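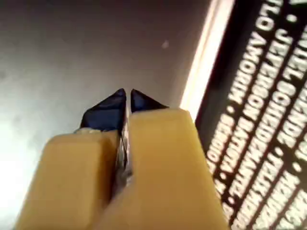

The swimming pool in Hutside will open again in August, after two winters when the building was closed for repairs to the roof and the boiler. The work was done by Griffiths, a building company from the same valley, and most of the money was spent on things that swimmers will not see. What they will see first is the new paint. The posts beside the water will be tan with a very dark navy blue at the top, the same pair of colors as the two fingers and their pointed tips in the photo. The old posts were green, and some people in the town have already written to the pool to say that they liked the green better.

Catrin Lloyd, the manager of the pool, told us that the color was chosen for swimmers who have weak eyesight. "A dark top on a light post is easy to find when you come out of the water without your glasses," she said. "I also liked the green, but I could not find it myself without my lenses."

The changing rooms now have 163 lockers, and all of them take a card in place of a coin. The showers on the river side, next to the Romisis, have new pipes. The showers on the street side still have the old ones, and these will be changed next year if there is enough money.

The other big change is the towels. Until now every visitor had to bring a towel from home. From the first day of opening the pool will lend them at the front desk, and the washing will be done by Dolta, a laundry that already works for two hotels in the town.

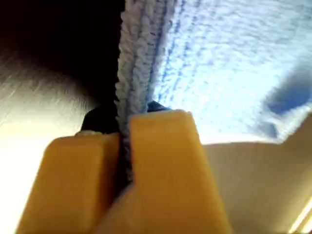
How much does it cost to borrow a towel? It is free for members, and other visitors pay 2 dollars together with their ticket.

A towel must be given back on the same day. The person at the desk writes the number of the locker card in a book, and crosses it out when the towel comes back. Visitors can still use their own towel if they prefer, and Ms. Lloyd expects that many of the older members will do this.
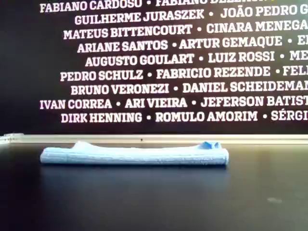
Storage was a problem for some weeks, as the room behind the desk is small and its shelves are deep but low. A square pile fell over each time the door was closed. The staff tried different ways of folding, and at the end they decided on a long, narrow roll, much like the light blue cloth lying on the dark table in the photo. In this form 100 towels fit on the shelves and can be taken out one by one from the front. Dolta has agreed to deliver them already folded in this way.

The van will come each morning before opening and again at 4 in the afternoon, when the school groups have left.
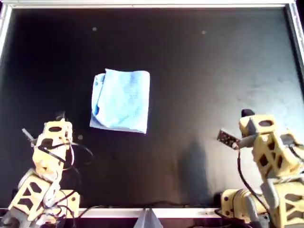 If the shelves are empty between the two deliveries, visitors will have to wait or use their own towel. Ms. Lloyd said that the pool does not plan to buy more towels before it knows how many are borrowed on a normal day.

Swimming lessons for children start one week after the opening. Parents can put their names on the list at the front desk or by telephone. The small pool will be closed to other swimmers during the lessons, and the times will be shown on the main door.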